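Packaging and Mixed Goods Handling
Unit 4 handout: Bins, liners and mixed contents
Instructor: Ximena Pacheco. Revised April, with corrections from Volker Wiegand.

4.1 Bin geometry

A bin with flared sides has a larger opening than floor. The difference matters when working out capacity, since the nominal size in a catalog is often taken at the rim. For the Gelthorpe bin used in the exercises, take the wall height as 297 mm and read all floor measurements from the inside face of the liner.

Flared walls let empty bins nest. They also send round items toward the floor, where they collect along the lower edges. An item leaning on a sloped wall is supported at two points and will usually slide if its neighbor is removed.

4.2 Liners and seams

A metal liner protects the wall from abrasion and gives a smooth face for wiping down. Its drawback is the seam at the floor. An open seam traps crumbs, film and label scraps, so it is normally taped or covered with a plastic strip. Check the strip for lifted ends before each fill. Scratches on a liner are cosmetic unless a fingernail catches in them. Worn lower edges should be noted on the bin card.

Reflective liners have a second effect. Colored goods placed near the panel show up in it as blurred patches, and a person counting at a glance may take a patch for an item. Count from the floor contact, never from the panel.

4.3 Mixed contents

Mixed contents are goods of unlike shape, stiffness and finish stored without dividers. Sort them by resting behavior before sorting them by product type.
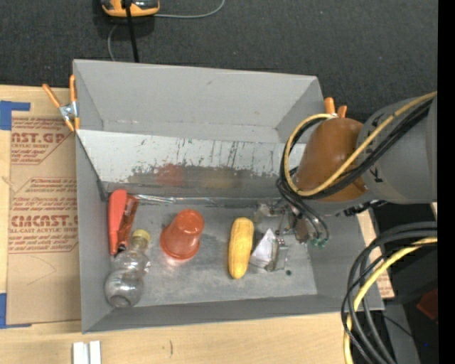 Figure 4.1. Mixed contents in a gray bin, with a bottle, a cup and an ear of corn on the metal floor.

Bottles with a pinched middle have two rounded sections and can rock between them. Record the direction of the cap, because it fixes the long axis. Clear bottles are easily missed against bare metal; a colored cap, yellow in Figure 4.1, is the best marker.

A tapered cup on its side rolls in an arc around its narrow end. Allow clearance for the full arc. Translucent cups may tint the floor next to them, as the orange-red one does in the figure.

Slim wrapped bars are light and shiny. Stand them against a firmer item or lay them flat. An ear of corn has rounded ends and can roll about its long axis.

4.4 Exercise

Work in groups of 2. Fill a lined bin to 60 percent of floor area, sketch the layout from above, and mark each long axis. Hand in the sketch with the Schmieder form, page 38 of the course pack.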